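December, a bit past eleven at night

I should be asleep but I had three cups of the dark tea at Domingo's and my brain is going like a sewing machine, so diary it is.

Rehearsal ran long again. We're still fighting with the Plitulo piece, the one in seven that keeps pretending to be in six, and the altos (me included, fine) come in early at bar 157 every single time. Every time! Domingo Valdebenito stopped us, took his glasses off, put them back on and said "once more from the breath," and we did it once more from the breath and came in early. I wrote BREATHE in pencil so hard it went through to the next page.

The good news is that the hall is sorted. We get the old Odukoya building for the concert after all, and they've dropped the fee to 300 for the evening, which includes the piano but not the tuning of the piano. I've sung in there once before, years ago, and what I remember is the echo and how cold my feet were. It seats more people than we have ever had at anything. I did some quiet arithmetic on the bus and if we sell 100 tickets we're fine, and if we don't, we're eating soup until spring.

The bus, by the way, was the slow one that goes all the way around through Plamton. I didn't mind. It had started to rain and the windows were fogged up and a man across the aisle was humming something in a perfectly decent baritone, and I spent four stops trying to work out how to ask a stranger if he'd like to join a choir. I didn't ask. I'm still annoyed about it. We have two and a half basses (Domingo counts as the half when he's conducting) and I let one get off at the hospital!

Concert clothes are all black this year, top to toe, socks too. Last year we said "dark colors" and ended up with navy, brown and one very cheerful plum, so it's going in the email in capital letters.
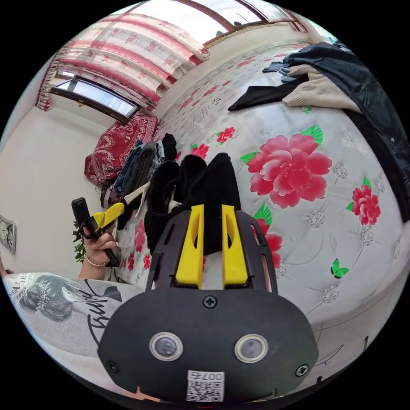 Black cloth held in a gripper above a bed

I still have to find my own black things, obviously. The long skirt is in the closet, I saw it when I was looking for the iron. The good top I'm less sure of. I have a feeling I lent it to my sister for a funeral and never thought about it again until tonight.

What else. I called Mom before dinner and she talked for a long while about her tomato seeds, in December, bless her, and then asked if we were doing "the pretty one" at the concert. She means the lullaby. I said yes, second half, right after the interval. She said then she'd come for the second half. I said Mom, you have to come for all of it, and she said we'll see how my hip is. So that's a maybe with a cushion.

I practiced in the kitchen after that, pot lid for a music stand, and got through the middle section without stopping for the first time. Slowly, but still. The trick for me is to stop counting and just think of the words — when I count I panic and when I panic I go sharp. Then I came to bar 157 and waited, and waited, and came in late. Late! I laughed so hard the neighbor's dog started up.

Tomorrow: pick up the posters, call about the piano tuner, buy throat drops and cat food. Ask my sister about the top. Go to bed before midnight, starting with tonight, which gives me nineteen minutes to brush my teeth and find where the cat has put my other slipper.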